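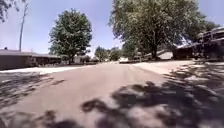
Residential Resurfacing: Section 4 Schedule
2 March 2015
By Liudmyla Zinchenko

Crack sealing in the Skaro tract is complete. Slurry seal starts in May and covers 16 blocks, beginning at the Priltetti end. The contractor, Brokura, will work one side of the street at a time – cure time is set by pavement temperature, and shaded pavement may stay closed longer.

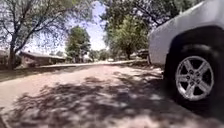 Tree shade on a residential street.

The surface must be at least 50 degrees and rising before material is placed. Vehicles, trailers and bins must be off the street by 7 a.m. on the posted day. Irrigation should be shut off the night before. Send access requests to Saodah Osman in Streets at least 14 days ahead.

Recent items
Zakharchenko Well: Pump Test Results
Hydrant Flushing, North Zone
Curb Ramp Bids Opened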